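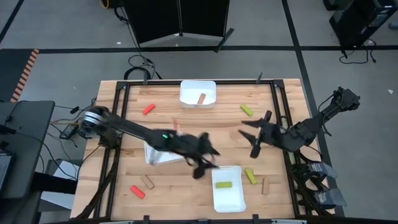 Comms Room and Voice Cabinet Inspection Checklist
Site: Wetero, main building, ground floor comms room and level 1 riser cupboard
Inspection date: 25 August 2026
Previous inspection: January
Result: Pass with actions. Two items failed, five items carry comments.

Marking: OK, Fail, N/A, or Comment. A comment on its own does not stop the room from being signed off. A fail does, unless the item is made safe on the day.

Section 1. Access and housekeeping

1.1 Door locks and closes on its own. OK.

1.2 Key register matches keys held. Comment. Register shows a spare riser key signed out in January and never signed back in. The key was on the hook. Register corrected.

1.3 Clear space in front of every rack, front and rear. Fail. Four cartons of old desk phones were stacked behind rack B and the rear door could only be opened halfway. Moved to the store on the day. Re-marked OK after the move, but this was also raised last time, so it stays on the action list.

1.4 No food, drink or liquids in the room. OK.

1.5 Floor clean, no trailing leads. Comment. One orange extension lead found running from the wall outlet to a label printer. Removed. The printer can be run from the bench outlet.

1.6 Lighting works, including emergency fitting. OK. Emergency fitting held for the full test period. The tube over rack A flickers at start-up and should go on the next electrical job.

Section 2. Power

2.1 UPS shows no alarms. OK.

2.2 UPS self-test run and result written down. OK. Test passed. Battery charge read 100 per cent before the test and 80 per cent after it. It was back to 100 per cent before we left site.

2.3 UPS battery age within limit. Comment. The date sticker on the lower battery pack has faded and can't be read. The order history at the office should give the install date. Put a new sticker on once confirmed, and use the printed kind, as marker comes off in the heat.

2.4 Dual-supply equipment fed from two separate rails. Fail. Both power supplies on the Grikberg voice gateway were plugged into rail 1. If rail 1 trips, the gateway goes down and takes the outside lines with it. The second supply was moved to rail 2 after hours with the site's agreement. Both supply lights green afterwards. Made safe, but the rack drawing still shows the old arrangement.

2.5 Power leads retained with clips or locking plugs. Comment. Retention clips missing on both core switches. The leads are firm in the sockets. Clips are a stock item, fit next visit.

2.6 Test tags in date. OK for all rack equipment. The orange extension lead from 1.5 had no tag at all and has been taken out of service.

2.7 Earth bond to each rack frame and door. OK. Checked at the lug, both racks and the riser cupboard.

Section 3. Cooling and environment

3.1 Air conditioner running and set correctly. OK. Filter washed.

3.2 Condensate drain clear. OK. Poured a cup of water through and it ran away freely.

3.3 Temperature alarm reaches the monitoring desk. OK. Warmed the sensor by hand until the alarm tripped. The desk confirmed by phone and the alarm cleared when the sensor cooled.

3.4 Blanking panels fitted in unused rack spaces. Comment. Three gaps in rack B where the old voicemail server came out. Warm air is coming back through to the front. It isn't causing trouble at this time of year but should be closed up before summer.

Section 4. Cabling

4.1 Patch leads labelled at both ends. OK in rack A. In rack B the labels are there but several still use the old numbering. Acceptable until the renumbering is finished, as the old numbers are listed on the sheet inside the door.

4.2 Fibre leads not bent tightly or pinched. OK.

4.3 Voice blocks covered, no bare pairs. OK. One cover on the riser frame was hanging by a single clip. Pushed home.

4.4 Surge protection fitted on incoming copper pairs. OK. The only copper pairs left in use are for the lift phone and the fire panel. Both have protection modules in place.

4.5 Penetrations through fire-rated walls sealed. OK in the comms room. In the riser, the new data bundle has been brought through the existing collar and the collar is close to full. Don't add any more cables to it. The next run will need its own penetration.

Section 5. Voice service checks

5.1 Emergency call test from one phone per floor. OK. Arranged beforehand through the carrier's test procedure. Site address came up correctly from both floors.

5.2 Lift phone answers and can be heard clearly. OK.

5.3 Lines fail over to the backup path. OK. Primary link unplugged at the gateway. New outgoing calls worked on the backup path. Calls already in progress dropped, as they do by design on this system, and reception had been warned.

5.4 Phones re-register after a switch restart. Comment from last inspection, now closed. In January a group of level 1 phones took so long to come back that users were pulling the power on them. The phones were asking for an address on the data VLAN first, getting one, then starting over on the voice VLAN. The setting was changed on the Indora access switches in the meantime. Restarted the level 1 switch after hours and every phone came back without being touched.

5.5 Configuration backup current and stored off the device. OK. Backup file is 1,851 KB, opened and read without errors. The copy on the office server has the same size and date. Keep the older copy as well until the gateway firmware has been updated.

5.6 Default passwords changed. OK on the gateway and switches. N/A on the desk phones, where the local menu is locked by the call server.

5.7 Clock correct on gateway and call server. OK. Both point at the same time source. The Modise door intercom keeps its own time and was four minutes slow. Reset by hand.

Section 6. Paperwork

6.1 Rack drawings on display and current. Comment carried over from 2.4. Rack A drawing is right. Rack B drawing needs the gateway power and the removed voicemail server updated.

6.2 Contact sheet on the door current. OK. Carrier fault number rung and answered.

6.3 Work at heights and isolation notes in folder. OK.

Actions

1. Site to find a permanent home for old phones, or have them picked up for recycling. Nothing to be stored behind rack B. (1.3)
2. Update rack B drawing. (2.4, 6.1)
3. Confirm UPS battery install date and relabel. (2.3)
4. Fit retention clips to both core switches. (2.5)
5. Fit blanking panels in rack B before summer. (3.4)
6. Replace tube over rack A. (1.6)
7. Quote for a second riser penetration, only if the level 1 cabling goes ahead. (4.5)

Items 2 to 5 are ours. Items 1 and 6 are with the site. Item 7 is on hold.

Copy of this sheet left in the folder on the back of the comms room door.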